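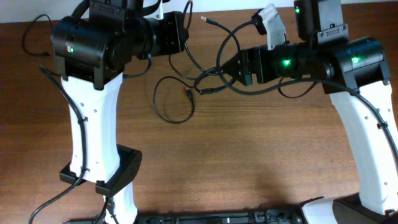
I've had my table since March and I still don't know if I'm supposed to oil it, one reader wrote to us. We get that a lot, so it goes first.

Wood Tabletops: Common Questions
Updated 12 Nov 2024

Do I need to oil my Hismont top?
No. Hismont tops leave our shop with a sealed finish, and oil just sits on the surface and gets sticky. Unfinished tops from the Greltwood line do need oil, once when they arrive and again every 6 months.

What do I clean it with?
A soft cloth and plain water, wrung out well. Wipe along the grain. For greasy spots, add a drop of dish soap and go over it again with clean water. Skip scouring pads and anything with bleach.

Will the color match the sample I ordered?
Close, but no two boards are the same. The reddish-brown finish looks warmer under yellow bulbs and a little flatter in daylight. Check your sample in the room where the table will go, at the time of day you'll use it.
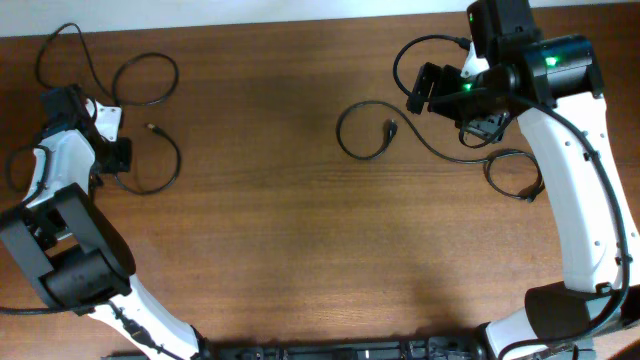

Reddish-brown finish, grain running side to side.

Which way does the grain run?
Lengthwise, unless you ask for something else. Tell us before cutting starts — we can't change it after that.

Can I set the table against a wall?
Yes. Leave a small gap so the top can move with the seasons. If there is a heater on that wall, pull the table out farther.

Can I clamp things to the edge?
Yes, with a pad under each jaw. Bare metal will dent the wood. Check the pads now and then and replace them when they wear thin.

How do I fix a scratch?
Light ones can be filled with the Nistor touch-up stick, part 412. Rub it in along the grain, wait, and buff with a dry cloth. Deep scratches need sanding and refinishing — see the Trendavard repair guide, sheet 658.

How long do I have to return a top?
Three weeks from delivery, as long as it hasn't been drilled or cut. Keep the corner guards, we need them for shipping it back.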